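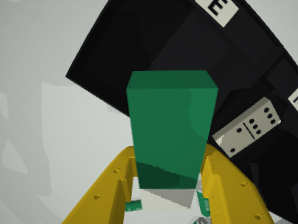

Straight walls are the thing I get asked about more than anything else, so I've finally sat down to write out how I do them. You know the problem: you stand on the footpath, point the camera up at a lovely old office block, and back at home the whole thing is tipping over backwards with its sides squeezing together towards the sky. It happens with anything that has flat sides, and it works in the other direction too. Look at the front of the green block, how it's wide near the top and narrows quite a lot towards the bottom. Flip that over and you've got my first year of building photos (all of them, sadly).

My practice building is the old Barkow offices on Moon Street. It's a plain grey slab with rows of windows, the kind of place most people walk past on the way to lunch, and I love it to bits. Rows of windows are brilliant for learning on because every one of them tells on you. If you've got something similar near you, start there and leave the curvy art gallery for another time.

Before you leave the house

Charge the battery, clear the card, and turn on the grid lines in your camera or phone. They're hiding in the menus somewhere and they cost nothing. If your camera has an electronic level, switch that on as well. I also throw in a tripod, although I'll admit I've left it in the boot plenty of times and got away with it.

Have a look at where the sun will be, too. The Barkow faces east, so by mid-afternoon the front is a flat dull grey and there's no shape left in it. At 8 am it's gorgeous, with a long shadow under every window ledge. Gyu-bin Yoon shoots the same building and swears by overcast days, and the colour in those pictures is lovely and even, so don't let me put you off if it's cloudy when you get there!

Finding your spot

Go across the road. Then go further than that if you can. The closer you are, the more you have to tilt the camera up, and the tilt is what makes the walls lean. Tilt is the whole problem, really. If the back of the camera is parallel to the wall, the walls stay straight, and it doesn't matter how tall the building is.

Of course, with the camera level you'll get a heap of road and the top of the building might be missing. There are two ways I deal with that:

Step back until the roof comes in, and crop the road off later.

Get higher. A car park, a stairwell window, a footbridge, the top of a grassy bank. Halfway up the building is perfect, and even one floor up makes a big difference. The Ikance car park opposite the Barkow has an open side on its upper level, and I've spent far too much money on parking there.

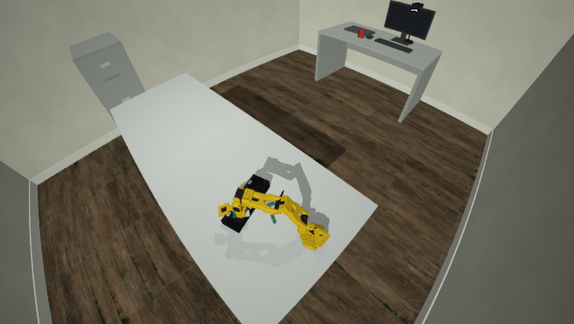 Long white table, with the small yellow and black arm on its nearer half.

Once you've got your spot, decide whether you're going square-on or corner-on, and commit. Square-on means facing the wall dead centre so the rows of windows run flat across. Corner-on means standing off to one side so you see two faces of the building going away from you. Both are great. The in-between, where you meant to be square but you're a couple of steps off, just looks like a mistake, and it's the one I see most when people send me their pictures.

For square-on I find the front door (or whatever's in the middle), line myself up with it, then check the left and right ends of the roofline against the grid. If the left end is lower, I'm too far to the right, so I shuffle left and look again. It's fiddly. Give it a few minutes and don't mind the people staring.

Taking the picture

Zoom in a little if your lens lets you. Very wide lenses stretch whatever is at the edges, so the end windows come out fatter than the middle ones. I set the aperture at f/8, keep the ISO at 100 when I'm on the tripod, and let the camera sort out the shutter speed. Handheld, I'll let the ISO climb as far as it needs to. Grain never bothered me much on concrete.

Use the two-second timer so your finger isn't wobbling the camera. Then leave plenty of room around the building, more than looks right. You're going to lose the edges when you straighten it, and there's no sadder feeling than fixing the walls and finding you've sliced off the parapet. Ask me about the Nokari library sometime.

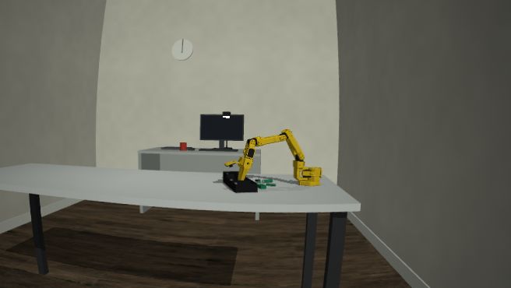 Leave room for the ground as well, while you're at it. A building with no footpath in front of it looks like it's floating, and I generally want a strip of kerb along the bottom even if the rest of the road gets cropped.

Fixing what's left

Back home, open the picture in whatever editor you like. Nearly all of them have a perspective or transform tool, usually with a vertical slider and a horizontal one. Do it in this order:

Rotate first, using something in the centre of the building that ought to be upright, such as the edge of the door.

Turn on lens correction if your editor has it, so any bowed lines straighten out.

Move the vertical slider until the outside walls are upright.

Move the horizontal slider only if the rows of windows still slope.

Crop last.

Go easy on that vertical slider. A tall building pulled perfectly straight from a low viewpoint starts to look top-heavy, as if the upper floors were bigger than the lower ones, and it gets squat as well. Soo-ah Na taught me to back it off a touch at the end so there's still a tiny bit of lean, and my tower pictures improved overnight. For low buildings I go the whole way.

If your picture looks squashed after all that, there's normally an aspect slider in the same panel. Nudge it until the windows look the shape you remember. I keep a quick snap of one window, taken straight on, to compare with.

I'll do night shots next, once I've worked out how to stop the street lights on Moon Street turning everything orange.

Posted by Leen Tannous, November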